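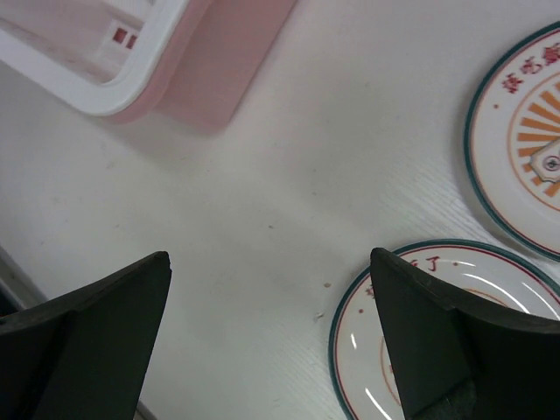
**Niamh Corrigan** · 12. März 2019

Hallo zusammen, ich habe mir endlich ein Abtropfgestell gegönnt und bin ganz verliebt in das Ding! Vorher lag bei uns immer nur ein Geschirrtuch auf der Arbeitsfläche, und alles stapelte sich kreuz und quer. Das neue ist rosa und weiß, aus Kunststoff, mit schön runden Ecken, und es steht jetzt auf dem weißen Tisch gleich bei den Tellern. Nun meine Frage: Wie räumt ihr Teller ein, wenn die Größen so gemischt sind? Ich habe ein paar vom Flohmarkt in Prorkville, einen mit grünem Rand und feiner roter Linie innen, dazu Blau-Weißes von meiner Tante. Die großen stehen gut, die kleinen kippen mir ständig nach vorn. Und gehört das Gestell eigentlich längs oder quer zur Spüle? Ich freue mich über jeden Tipp!

---

**Plaveo643**

Glückwunsch, so ein Gestell ist wirklich eine Wohltat! Bei den kleinen Tellern hilft mir ein ganz einfacher Trick: alle mit der Vorderseite in dieselbe Richtung und ganz leicht nach hinten lehnen, sodass der Rand unten zwischen zwei Zinken sitzt. Ich fange immer mit dem größten Teller an der einen Seite an und arbeite mich zu den kleinen vor. Zwischen tiefen Tellern lasse ich eine Lücke frei, sonst trocknen sie innen nicht richtig. Dessertteller, die trotzdem kippen, kommen bei mir schräg auf den gelochten Boden, an die Wand gelehnt, das klappt prima.

Vor dem Einräumen lege ich alle Teller erst mal flach neben das Gestell, dann sehe ich die Größen auf einen Blick und muss nicht dreimal umstecken.

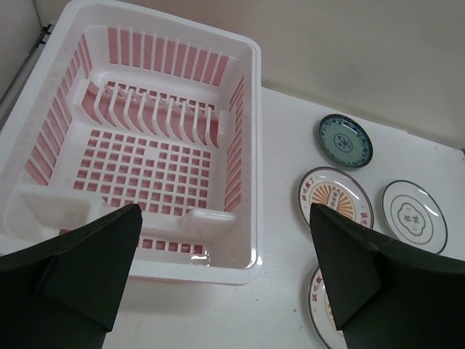 **Egan** Längs oder quer ist egal, Hauptsache das Wasser kann weg. Meins steht quer und fertig. Tasse und Besteck nach vorn, Teller in die Mitte.

---

**Bernadette Buckley**

Ich möchte noch etwas zum Saubermachen loswerden, das wird nämlich gern vergessen! In den kleinen Löchern im Boden setzt sich mit der Zeit Kalk fest, besonders wenn das Wasser so hart ist wie bei uns. Einmal in der Woche stelle ich das leere Gestell in die Spüle, gieße warmes Wasser mit einem Schuss Essig darüber, lasse es 41 Minuten stehen (so lange dauert meine Lieblingssendung im Radio) und gehe dann mit einer alten Zahnbürste durch die Schlitze. Danach glänzt es wieder wie neu, herrlich!

Zu den Tellern: Das mit der gleichen Richtung kann ich nur unterschreiben. Bei altem Porzellan mit Muster am Rand achte ich außerdem darauf, dass sich die Teller nicht berühren. Seit vergangenem Juli mache ich das so, und seitdem ist mir nichts mehr abgeplatzt. Mehr als 6 Teller auf einmal stelle ich nie hinein, den Rest trockne ich eben von Hand ab.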